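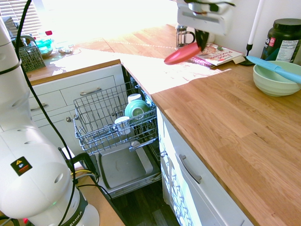

Why Does Coffee Smell So Strong?

Have you ever come downstairs in the morning and known, before you even reached the kitchen, that a grown-up was making coffee? Your nose figured it out first! Coffee beans are really seeds, and they grow inside small fruits called coffee cherries. Raw beans are pale green and smell a bit like grass. Then they get roasted — that means cooked in dry heat — and they turn brown and make hundreds of new smells.

Grinding lets those smells out, and hot water carries them up into the air in tiny bits far too small to see. When you breathe in, some of those bits land high up inside your nose, and your nose sends a message to your brain: coffee!

Try it with a grown-up: sniff a whole bean, then a crushed one. Which is stronger?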